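Notebook, Fosholm cell
Aug 19, 2022

Maintenance morning, no recording. Picking up from the note I left on the whiteboard: the gripper dropped its connection again on the long reach, same pose as last time. Power cycling the controller brings it back, so we've all been power cycling the controller. Today I took the time to find out why.

Started with the pendant log. Faults only show up when the wrist is rolled past its usual range and the arm is stretched out toward the far end of the table. Ran the same path at low speed with the gripper closed and nothing to pick. No fault on the first pass, fault on the second. Stopped there, held the arm in place, and wiggled the gripper cable by hand at the connector. Link dropped. Wiggled it at the clip further up the arm and nothing happened. So it's the connector end, which is what I expected, but I wanted to see it before taking anything apart.

Connector off. Pins look fine under the loupe. The sleeve behind the plug has a soft spot where it has been bending in the same place for a long time. The last strap was pulled tight right up against the plug, so the cable had nowhere to go when the wrist turned except to hinge on the sleeve. My own work, from when we changed the fingers. I remember being pleased with how tidy it was.

Fitted the spare cable from the Flondon box. It's the same part number but the jacket is a bit stiffer, so the old strap positions don't carry over. Moved the last strap back along the forearm and left slack between it and the plug. Then put the props back and drove to the normal start pose.

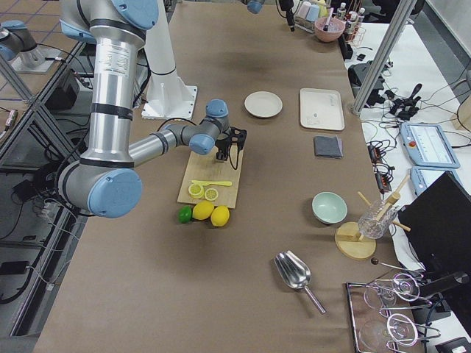
Slack is the hard part on this arm. Too little and we're back to bending the plug, too much and the cable droops into the work. I went through the start pose, the board approach and the far reach, and at each one looked at the cable from the side and from the end of the table. The worst case is the board approach, with the fingers hanging just above the top end of the cutting board: the loop stands out beside the gripper there, so anything tall put down next to the board is asking to be caught. Keep tall things over by the glass stand on the other side, where they already live. I also want that clearance written into the layout sheet, because the sheet only shows what's on the table and says nothing about what the arm carries over it.

After that, the slow wrist test. Procedure, so it gets done the same way next time:

Speed down to the lowest setting on the pendant. One person on the pendant, one person watching the cable, and the watcher calls the stop.
Roll the wrist one way until the cable just starts to straighten. Stop before it goes tight. Note the angle.
Back to center, then the other way, same thing.
Go to the far reach and repeat. Don't skip this one, it's the pose that fails.
Set the soft limits in Ki to the smaller of the angles, less 3 degrees.
Save, restart, and read the limits back from the pendant. Ki has kept the old values after a save before.

Mesfin Alemayehu watched and I drove. He called the stop early on the first roll and we argued a bit over what "just starts to straighten" means. We settled on: the loop is still a loop. Limits saved, restarted, read back, correct.

Full test path next, 19 repeats with the gripper opening and closing at every stop. No faults. Pose below is from the stretch where the wrist is up over the far part of the table, before it comes back to the board.

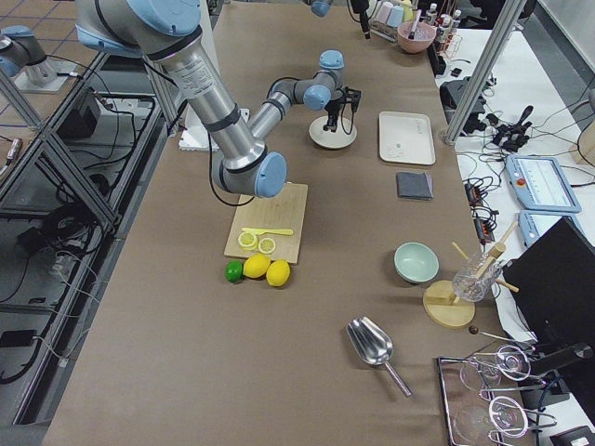 Nuanchan Boonyarit read the draft of this on the shared drive and wrote back that she doesn't trust the repeat test as proof. Her point is that the old cable also passed a run like that the day it was fitted, and that the sleeve went soft over weeks. She would rather have a look at the cable on a fixed schedule, with the strap position marked on the arm so that a moved strap shows up right away, and she asked for the same check on the second arm before anyone relies on it.

Agreed on all of it. Put a paint mark on the forearm at each edge of the last strap. If the strap isn't between the marks, it has moved, so move it back and write it down. Cable check goes on the Friday list: run a thumb along the sleeve behind the plug, feel for a soft spot, look at the marks. It takes 2 minutes with the arm parked.

Second arm: checked after lunch. The strap there isn't as tight as mine was, but it sits closer to the plug than I'd like. Sleeve feels firm. Moved the strap back to match and marked it. Haven't redone the soft limits on that side yet, so treat the old ones as unverified and keep the wrist near center until someone has done the roll test.

While the straps were off I also did the gripper bolts. One on the finger mount had backed out enough to turn with the key and no effort. Cleaned it, fresh thread locker, torqued it with the others. Closed the fingers on the 3 mm gauge plate afterward and they meet it square. Wiped down the finger pads too. They have some wear at the tips — leave them for now and look again when the next Lonwood order comes in, since the spare pads are on it.

Last thing was the head camera. Nothing on it was touched, but the strap work changes where the cable sits and I wanted to be sure it doesn't hang across the work in that view.

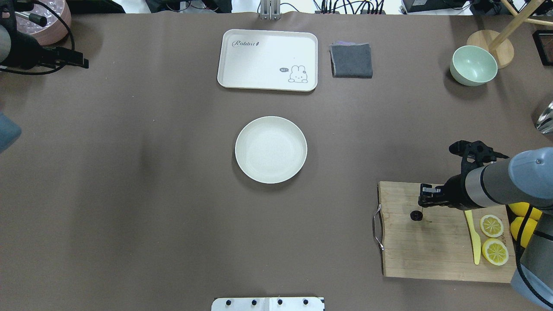
Head camera check after re-strapping. Gripper over the board, cable low along the arm.

Cable stays down by the lower edge of the picture in that pose and leaves the slices and the knife clear, so I'm calling it good for the board work. I didn't look at the head view for the far reach. Somebody should before the next recording.

One more note on the layout. The knife was turned around at some point between checks: blade to the right in one side view, to the left in the other. It makes no difference for a cable test, but for a recording start it does, so reset it from the sheet and not from memory.

Still open:
Roll test and soft limits on the second arm (Mesfin).
Clearance note on the layout sheet (me).
Head view at far reach (anyone).
Old cable is in the red bin with a tag on it. Please don't put it back in the spares box. I want to cut the sleeve open and see whether the conductors are broken or only the shield.
Order another spare cable. The one on the arm was the last.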